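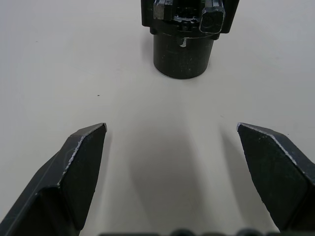 Häufige Fragen zur Pflege und Reparatur matter Tischoberflächen

Stand: Juli. Die Antworten gelten für alle Tischplatten der Serien Okberg und Lumanlan. Für Massivholzplatten gilt die separate Pflegeanleitung, die jeder Lieferung beiliegt.

REINIGUNG

Womit reinige ich eine matte weiße Platte im Alltag?
Mit einem feuchten Mikrofasertuch und lauwarmem Wasser. Bei fettigen Rückständen genügt ein Tropfen handelsübliches Spülmittel. Anschließend mit klarem Wasser nachwischen und trockenreiben. Bleiben Tensidreste auf der Fläche, bildet sich ein Film, der im Streiflicht als grauer Schleier sichtbar wird.

Die Platte wirkt nach dem Wischen fleckig. Ist der Lack beschädigt?
In den meisten Fällen nicht. Matte Lacke streuen das Licht über eine feine Oberflächenstruktur, in der sich Reinigerreste ablagern. Wischen Sie zweimal mit klarem Wasser nach und wechseln Sie dazwischen das Tuch. Bleibt der Fleck danach unverändert, liegt vermutlich eine Glanzstelle vor (siehe Abschnitt Schäden).

Darf ich Schmutzradierer verwenden?
Nein. Melaminharzschaum wirkt wie sehr feines Schleifpapier und poliert die Mattierung ab. Dasselbe gilt für Scheuermilch, Stahlwolle, die raue Seite von Küchenschwämmen und Zahnpasta.

Welche Lösungsmittel sind zulässig?
Isopropanol bis 70 Prozent, punktuell und mit einer Einwirkzeit von wenigen Sekunden. Aceton, Nitroverdünnung und Nagellackentferner lösen den Lack der Serie Lumanlan an. Die Serie Okberg ist mit einer Schichtstoffoberfläche ausgestattet und unempfindlicher, die Kantenverklebung jedoch nicht. Lösungsmittel sind deshalb auch dort von der Kante fernzuhalten.

Wie entferne ich Kugelschreiber, Filzstift und Stempelfarbe?
Ein weißes Baumwolltuch mit Isopropanol befeuchten, von außen nach innen tupfen, nicht reiben. Nach jedem Durchgang eine saubere Stelle des Tuchs verwenden. Permanentmarker lässt sich auf Lumanlan nach längerer Einwirkung oft nicht mehr vollständig entfernen.

Wie gehe ich bei Kleberesten vor?
Etiketten mit dem Föhn auf niedriger Stufe anwärmen und flach abziehen. Reste mit Speiseöl einreiben, zehn Minuten warten, mit Spülmittel abwaschen. Klingenschaber sind auf beiden Serien nicht zulässig.

SCHÄDEN

Was ist eine Glanzstelle?
Ein Bereich, in dem die Mattierung durch Druck oder Reibung eingeebnet wurde. Typisch sind die Auflageflächen der Unterarme an Schreibtischen und die Umgebung häufig verschobener Geräte. Auf Lackflächen kann die Stelle in begrenztem Umfang nachmattiert werden, auf Schichtstoff nicht.

Kann ich eine Lackfläche selbst nachmattieren?
Bei Stellen bis etwa Handtellergröße ja. Verwenden Sie ein feines Schleifvlies der Körnung 1.000, leicht angefeuchtet, und arbeiten Sie ohne Druck in geraden Zügen. Prüfen Sie das Ergebnis nach jeweils zehn Zügen im Streiflicht. Kreisende Bewegungen hinterlassen Spuren, die sich nur durch eine Neulackierung beseitigen lassen. Das Reparaturset Clamside enthält das passende Vlies in zwei Streifen.

Wie fülle ich einen tiefen Kratzer?
Liegt der Trägerwerkstoff frei, muss die Stelle gegen Feuchtigkeit geschlossen werden. Ablauf für die Serie Lumanlan:
1. Kratzer mit Isopropanol entfetten und fünf Minuten ablüften lassen.
2. Füllmasse aus dem Set mit dem Kunststoffspachtel quer zum Kratzer einbringen.
3. Überstand sofort in einem Zug abnehmen.
4. 60 Minuten bei Raumtemperatur aushärten lassen.
5. Decklack mit dem Pinsel dünn auftragen, nach dem Trocknen bei Bedarf wiederholen.
Eine unsichtbare Reparatur ist auf diesem Weg nicht zu erreichen. Sie verhindert das Aufquellen des Trägers.

Die Kante hat sich gelöst. Kann ich sie mit Sekundenkleber fixieren?
Davon wird abgeraten. Cyanacrylat wird spröde und bildet weiße Ausblühungen. Kurze Abschnitte lassen sich mit dem Bügeleisen auf mittlerer Stufe und einem zwischengelegten Backpapier reaktivieren, danach mit einem Holzklotz anpressen, bis die Kante abgekühlt ist. Bei Längen über 20 Zentimeter empfehlen wir den Kantentausch im Werk Ernmont.

Meine Platte ist gelblich geworden. Lässt sich das rückgängig machen?
Nein. Die Ursache ist in der Regel UV-Einstrahlung, seltener Tabakrauch. Gegenstände, die über Monate an derselben Stelle stehen, hinterlassen hellere Flächen. Der Unterschied gleicht sich nach dem Entfernen teilweise an, was mehrere Monate dauern kann.

BELASTUNG UND GEBRAUCH

Welche Temperaturen verträgt die Oberfläche?
Okberg kurzzeitig bis 160 °C, Lumanlan bis 70 °C. Heiße Töpfe und Lötstationen sind in beiden Fällen auf eine wärmebeständige Unterlage zu stellen.

Wann ist der Lack einer neuen Platte voll belastbar?
Zwei Wochen nach Auslieferung. Bis dahin keine Schreibunterlagen aus Weich-PVC und keine selbstklebenden Filzgleiter aufbringen. Weichmacher wandern in den noch nicht durchgehärteten Lack ein und erzeugen klebrige Zonen.

Gibt es Probleme mit Gummifüßen?
Ja, auch bei vollständig ausgehärteten Flächen. Dunkle Gummimischungen können Verfärbungen verursachen, die in den Lack einziehen und nicht abwaschbar sind. Geräte mit solchen Füßen auf Silikon- oder Korkscheiben stellen – Filz eignet sich ebenfalls, sofern er nicht geklebt ist.

Wie oft wird die Abriebfestigkeit geprüft?
Je Fertigungscharge einmal. Der interne Grenzwert für Okberg liegt bei 4.000 Umdrehungen am Reibradprüfgerät, der für Lumanlan bei 425. Die Werte beider Serien sind nur eingeschränkt vergleichbar – der Schichtstoff wird bis zum Durchrieb des Dekors geprüft, der Lack bis zur ersten messbaren Glanzänderung. Die Prüfprotokolle verwaltet Piret Dzene im Werk Ernmont. Sie werden auf Anfrage unter Angabe der Chargennummer zugesandt.

Wo finde ich die Chargennummer?
Auf der Plattenunterseite, hinten links, als eingebrannter Code aus acht Zeichen. Bei Platten mit Kabelwanne muss diese zum Ablesen abgenommen werden.

GEWÄHRLEISTUNG UND SERVICE

Sind Glanzstellen ein Reklamationsgrund?
Nein, sie gelten als Gebrauchsspuren. Ausgenommen sind Stellen, die bereits bei der Anlieferung vorhanden waren und innerhalb von 14 Tagen gemeldet wurden.

Erlischt die Garantie durch eine eigene Reparatur?
Nicht, wenn ausschließlich Material aus dem Set Clamside verwendet wurde. Bei Fremdprodukten entfällt die Garantie auf die Oberfläche, die auf Träger und Kante bleibt bestehen.

Welche Angaben werden für eine Schadensmeldung benötigt?
Chargennummer, Lieferscheinnummer, verwendete Reinigungsmittel und je eine Aufnahme von oben und im flachen Seitenlicht. Auf Mattweiß sind Schäden in der reinen Draufsicht häufig nicht erkennbar. Neben die Schadstelle bitte einen Maßstab legen.

An wen richte ich die Meldung?
Privatkunden an Efren Dalisay, Objektkunden und Schulen an Qianru Wan. Beide sind telefonisch zwischen 8 und 16 Uhr über die Servicenummer auf dem Lieferschein erreichbar.

Kann ich eine einzelne Platte ohne Gestell nachbestellen?
Ja, in allen Standardmaßen. Das Bohrbild der Unterseite wurde bei Okberg einmal geändert. Geben Sie deshalb bei der Bestellung den Abstand der beiden vorderen Gewindeeinsätze an, gemessen von Mitte zu Mitte.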